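How I write a chapter recap for a long manga (without losing my weekend)

I've been writing recaps for our little fan wiki for a few years now, mostly for Skudik, a fantasy-slash-detective series that just keeps going. People keep asking how I get through them, so I'm putting my method in one spot. It works for anime episodes too, with a bit more pausing.

Step 1. Read it once with your hands off the keyboard

I mean it! No notes, no screenshots. Get a cup of tea and read the chapter the way you would if you weren't writing anything. My first recaps were awful because I was typing while I read, and I'd spend 200 words on a fight in a stairwell that didn't matter two pages later.

Step 2. Read it again and write one line per scene

A scene changes when the place or the group of people changes. My lines look like this:

Erdem goes back to the ferry office, finds the ledger gone.
Zemeck lies to her about the key.
Flashback, the fire at Rudcombe.

Keep them ugly. You'll fix them later.

Step 3. Sort out the flashbacks

This is where most new writers come unstuck. Tell the chapter in the order the reader gets it, and flag the jump with something plain like "years earlier". Arnel Barredo and I argued about this for the whole of July (he wanted everything in timeline order), and we settled on reading order for chapter pages and timeline order for character pages.

Step 4. Write in present tense and name people early

"Erdem opens the door", never "Erdem opened the door". If a character hasn't been named yet in the story, use whatever the chapter gives you, like "the man in the grey coat", and leave it that way even if you know who he is. Sun-ja Bae picked me up on this in chapter 89, where I gave away a villain's name three chapters early. Sorry again to everybody!

Step 5. Cut it down

I aim for 300 words for a normal chapter and let myself go over for a finale. If you're stuck, take out the adjectives first, then any line of dialogue you copied because you liked it - those belong on the quotes page.

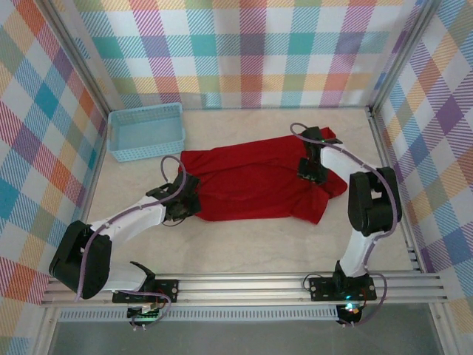
Colour pages get their own short note at the bottom of the recap, under "Art". Say what's on the page and what colour it is, and leave your theories for the forum. Short and plain is the go, something along the lines of "red cloth garment lying flat, pastel plaid behind it", and if you can't tell whether a thing is a cape or a shirt, call it a garment and move on. Someone with the printed volume will usually fix it for you.

Step 6. Get one person to check it

Ideally someone who has read the chapter but isn't as deep in it as you are. Mi-kyung Koo does mine, and I do hers. Ask them to mark anything they had to read twice, then post it, add the chapter number to the index and link the pages before and after.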